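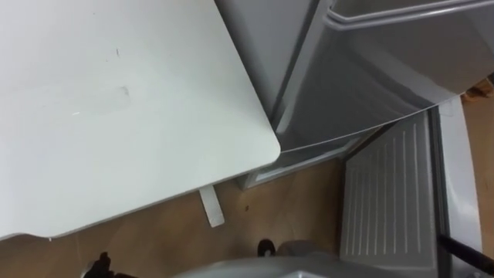
*The white table and the gray refrigerator, door open, in the Vustwood kitchen.*

**Shared kitchen refit, Vustwood house – progress report for February**
To: Regula Schwaiger, Flollton Fund
From: Heidrun Gruber
Mar 10, 2024

Dear Regula,

What a month! When I last wrote we had a bare room and a pile of quotes. The kitchen now has its table and its refrigerator in place, and I can finally tell you about a room people want to walk into. We have spent $1,203 of the small furnishings line so far, and the receipts are in the folder Meinrad shared with you on Friday.

**The table**

We went back and forth on this one more than on anything else. Waltraud wanted a dark top that would hide stains, and I wanted something pale because the room faces north. Pale won. The white top makes the whole end of the room feel bigger, and the rounded corners were worth holding out for with so many children passing through on their way to the yard. It has picked up a few small marks already, including a thin scratch. I've asked Meinrad whether it can be polished out, but I'd be happy to leave it alone. It's a kitchen table and it is going to get used.

We placed it right beside the refrigerator, so you can unload a bag of groceries without crossing the room (I tried this with my own shopping and it is a joy). The one thing to watch is the refrigerator door, which swings out into the walkway. We tried two other layouts with tape on the floor, and both of them put the door in the way of the sink.

**The floor**

Your fund paid for the floor work last fall, so you'll want to know how it's doing. The floor looks wonderful, warm and light brown, and it is the first thing visitors bring up. 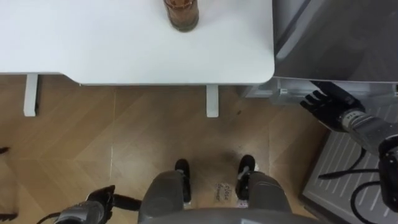
It isn't perfect. There is a small dark scuff near one of the table legs, and I'd like felt pads under the legs before the cooking group starts. Pads come in packs of 13, for reasons I can't explain, and I'll take them out of petty cash. Gertraud has also asked for a washable mat by the sink. I think she's right, and I'd rather buy one decent mat than replace boards later.

**The refrigerator**

We chose a compact one, against the advice of nearly everybody, and I'm so glad we did. It takes up very little wall, and the gray goes nicely with the white table. The lower section is the part I'd like to get right next. Our plan is to keep the upper shelves for the cooking group and the bottom for the breakfast club, with labels on each, and Gertraud is drawing up a simple cleaning sheet to go on the wall next to it. It will list the door shelves, the seals and the strip along the bottom, which are the places that always get forgotten in a shared kitchen.

Waltraud has written to the supplier, Urquhart, to ask about a spare door shelf. No answer yet.

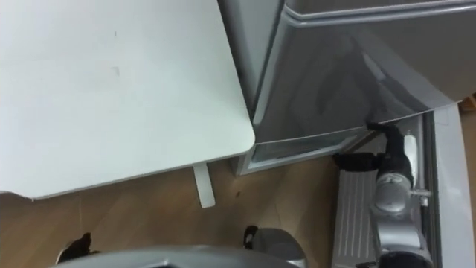 *Refrigerator and table side by side, with the door open and the lower compartment near the table corner.*

**Still to do**

- Felt pads for the table legs
- Mat by the sink
- Shelf labels and the cleaning sheet
- Six stackable chairs (Iren has quoted; we're waiting on the color)
- Second coat of paint behind the door – Meinrad has the leftover can

**Money and dates**

We are inside the budget. The chairs are the only large item left, and if the Iren quote holds we'll come in slightly under. I'd like your okay to move whatever remains into pots and pans, as the ones we've been given so far are a very mixed bunch. The cooking group has five families signed up and is keen to start as soon as the chairs arrive.

Please do come by and see it. Tuesday mornings are best, when Gertraud is in and there's usually coffee.

Warmly,
Heidrun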